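Workshop notebook, bench 3
10th October

Present: me, Griet until lunch, Trilok in the afternoon.

Continued with the tapered tubes for the Lumham lamp. Last week I wrote that the rolled version was too soft at the thin end, and Griet asked me to repeat it with the paper cut the other way, so that the fibers go along the length of the tube. I cut the blanks yesterday evening and left them under the board for the night. This morning they were flat enough to roll.

Paste: same recipe as in June, but with a little less water. I let it stand until it did not run from the brush any more. Still I think I put too much on the first tubes, because the overlap moved when I pressed it. From the fourth one I put paste only on the last strip and it went better.

The seam is my main worry. On the old tubes it went around the tube like on a candy stick, and Buppha said that with a light behind it you see only this line and nothing else. Now I try to keep it straight from the wide end to the thin end. It needs a blank with a curved edge, and my first template was not correct (I had drawn the curve from the wrong corner). Riet helped me draw it again on card. The card is in the drawer with the Derkach samples, please do not throw it away. 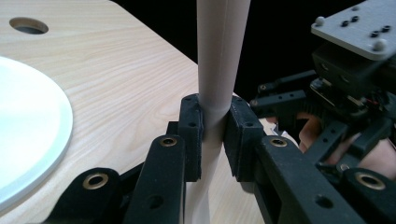

The length of the blank is now 203 mm and I will keep this for the whole series. Griet would like it longer, but then we get only one row out of a sheet and the rest is waste. We talked about it at coffee and did not agree completely. I will make 2 long ones for her on Monday, so that she can hang them beside the short ones and decide with her eyes.

Problems I want to remember:

Small twist in the upper part. It comes when I pull the tube from the mandrel with one hand and turn at the same time. Trilok pulls straight and holds the wide end with a cloth. I tried his way and I find it slower but the surface stays clean.

Thin end opens again. Only when the paste is too fresh. Put a ring of thread around it and leave it alone for one hour. Do not use tape, it takes the surface off.

Color. The new roll from Imevmont is warmer than the old one, more to pink. In daylight you notice it, under the bench lamp I don't see it so well. Els has to say if we can mix the two rolls in one lamp. My opinion is no.

After lunch I cleaned the bench top, which took more time than I planned. There was dried paste on it from the bookbinding people and when I roll on it every little grain goes into the paper. I scraped with the plastic card, then wiped with a damp cloth, then a dry one, always along the grain. No oil. Griet oiled it once before a course and we had spots in the paper for weeks. Trilok wanted to sand it also, but I think the surface is good as it is, and if we sand only one place we will get a hollow there and the tubes will feel it.

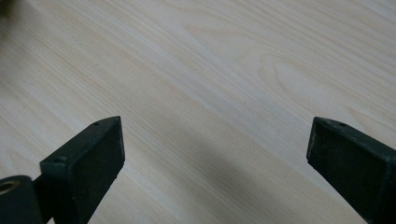
I also asked if we should put a glass plate for the rolling. Trilok says that glass is too slippery and the tube slides instead of turning, he had this problem at Zuvance. The wood gives a little grip. So we stay with the wood, and the pasting is done on scrap paper from now on – also by visitors. I made a small sign for it, Riet will correct my spelling.

Stock: I went through the boxes with Trilok because Els needs the number for her planning. The lamp order needs 1,342 tubes. We have 1,077 good ones in the boxes, all of the old paper and with the old seam. If Els accepts the old seam we are almost finished, and if she does not, we start from zero with the straight one. I did not want to write her this on a Friday afternoon but I did it anyway.

To do:
Long tubes for Griet
Second template, in thin metal if Riet has a piece left
Ask Imevmont for a cutting of the next roll before they send it
New thread, the white one is nearly gone
Hang one old and one new tube in front of the window and look at the seam when the sun is low

The mandrel is waxed and back in its tube on the shelf. Key of the paper cabinet is with Buppha until Tuesday.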